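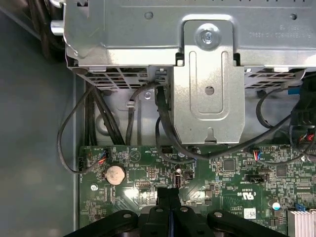

Removing the drive cage to reach the CMOS battery on an older desktop

Posted in Desktop Hardware by nundholm_bench, 3/7/23

I have an older desktop with a sheet-metal drive cage mounted over the motherboard. The clock resets every time the machine is unplugged, so I intend to replace the coin cell. The battery is on the left half of the board and I can see it below the cage, but there are several black cables hanging in the gap and I would prefer not to work through them.

There is one round-head screw in a raised tab on the cage, near the middle, and a slotted bracket that drops from there toward the board. Does that screw release the whole cage, or is something else holding it? I have no service manual. The case label says Hiebert and the model number is worn off. Total drive capacity is 200 GB, if that helps identify the age.

hexdriver183

On most cases of this type the screw is only a lock. The cage also sits on hooks or a rail, and it slides or pivots once the screw is out. Check both ends for a latch before applying force.

Sequence I would follow:

Shut down, remove the power cord, and hold the power button for 3 seconds.
Photograph the cable routing.
Unplug data and power from the drives, at the drive end.
Release any cable held by a metal clip on the chassis. A clipped cable will stop the cage partway and can pull its connector off the board.
Remove the screw, then move the cage a short distance in each direction until it releases.

Lift it straight up at first. A bracket that hangs close to the board can scrape surface-mount parts if the cage is tilted early. Keep the fan plug near the battery in mind as well — the red and blue wires are thin, and the header pins bend easily.

If the cage does not move with light pressure, there is a second fastener, often on the outside of the case under the side panel or front bezel.

codura_parts

just pull the battery with the cage in. did 2 of these in February, took no time

jomodia

The previous reply is workable if your hand fits. Move the loose cables toward the case wall, press the retaining tab on the holder with a plastic tool, and the cell should lift on one side. Do not pry against the board with a screwdriver.

Read the type from the old cell before buying a new one. CR2032 is the usual size, marked side up in a flat holder. Expect to set the date and the drive mode again in setup. If the machine then fails to boot, check the drive mode before you suspect the cables.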